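Making Soft Toys at Grenmont
Oct 28, 2020

The owner of the Grenmont workshop sews plush toys at a pale wooden table and sells them under the name Brikik.
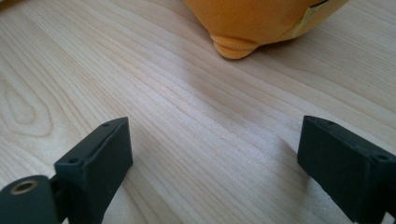
Starting out

She began with 3 patterns and a borrowed sewing machine. "I made 30 before I sold one," she said. "The early ones leaned over."

Orange plush is still what people ask for most. She buys it by the roll and cuts at night, after the phone stops.

On the table

She checks each toy on bare wood. "If it tips, I open the seam and move the stuffing. A cloth hides that."

Last October she finished 100 toys. This year she wants to reach 200, and she has orders into the spring.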